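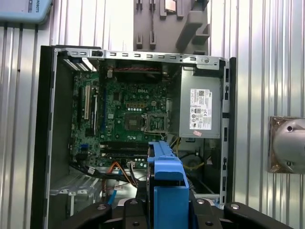 How do I clean old thermal paste off a heatsink and processor before fitting them again?

Wipe off the bulk with a dry lint-free cloth, then clean both metal faces with isopropyl alcohol until a fresh cloth comes away unmarked. Let them dry fully before new paste goes on.

Oliwia Ostrowski
Posted 2022-12-11

More detail on my case. The machine is an office desktop that has had the same paste since it was built. It idles normally but the fan goes to full speed under any real load, 3,000 rpm according to the monitoring tool, and stays there. I have removed the cooler and the processor. The paste on the heatsink base has set hard, and there is a thin grey ring of it on the edge of the processor lid. I have a bottle of Favuton surface cleaner (the label says alcohol and "citrus extract", no percentages) and a tube of Cosomlow paste, unopened. Is the cleaner suitable, and how much paste should go back on?

pawel_tk

Don't use the cleaner if the label won't tell you what is in it. Citrus products often leave an oily film and you would then have to remove that with alcohol anyway. Buy isopropyl at 90 per cent or higher. A chemist will have it, though sometimes only the 70 per cent version, which works but takes longer to dry.

For hard paste, lay a cloth dampened with alcohol on the heatsink base and leave it for 2 minutes. Most of it will then push off with the edge of a plastic card. No metal blades. Scratches in the base hold air and air conducts heat badly.

Clean the processor while it is out of the socket. Hold it by the edges, lid up, and wipe from the outside towards the middle so the residue doesn't travel down to the underside. If paste does reach the contacts, use a cotton bud with plenty of alcohol and very light pressure, then check for fibres under a lamp. Keep everything out of the socket itself: cloth, buds and fingers. Bent socket contacts are a far worse fault than a noisy fan.

Quantity: a blob the size of a small pea in the centre of the lid. Lower the heatsink straight down and don't lift it again to look. If you do lift it, clean and start over. Tighten the screws a few turns each in diagonal order.

fusteck_user

just use toilet paper and aftershave, did mine like that in January and it still runs

Pawłowska

Toilet paper sheds fibres and aftershave contains perfume oils, so I would not follow the reply before mine. Coffee filters are a reasonable substitute for lint-free cloth.

One addition on the fan. Before blaming the paste entirely, look through the heatsink fins from the side. A layer of dust between the fan and the fins gives the same symptom. Brush it out while the heatsink is off, and hold the fan still if you use compressed air.

After reassembly, run a full load for half an hour and note the temperature. If it still climbs to 100 degrees within seconds, the heatsink is not sitting flat.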